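3.2 Cell setup and upkeep

The packing cell at Rakura was set up in May and has had the same layout since, apart from the shelf hight. Two multi-fingered hands, left and right, working over one open carton. Parts come from a blue tray on the shelf behind. The part is an I/O shield – thin stamped steel, bent edge, easy to pinch badly. Small foam or tape pads go in the same tray.

Daily check is short. Pivot screws on every finger joint, fingertip pads, wrist seating. Then the hand-to-tray offset, 15 touches per hand against a reference plate. If the offset drifts the carton position is re-taught, not the tray. Over 382 cycles we re-taught twice, both times after a screw had backed out on the left hand. Fig. 4, tray on the shelf and one shield lying in the carton. 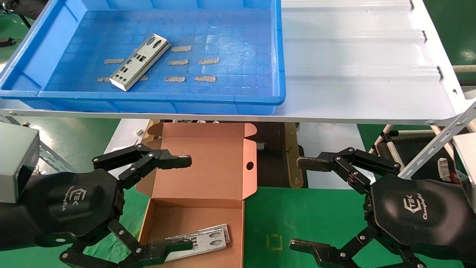 Figure 4. Packing cell, carton between the two hands.

Dong-geon Cho objected at review that re-teaching the carton hides the fault, and that a loose joint ought to stop the cell before any position is touched. Fair. We changed the order after cycle 227: screws first, with thread lock, then offset. No re-teach needed for the rest of the run.

Fingertip pads are the other wear item. Swapped as a full set, nearly 22 minutes including the touch-off, which is most of it. Single pads were tried – uneven grip on the bent edge, so dropped. Spares stay in the Stosen cabinet next to the cell, log sheet on the door. Torque values are in Table 3, measured cold, befor the first cycle.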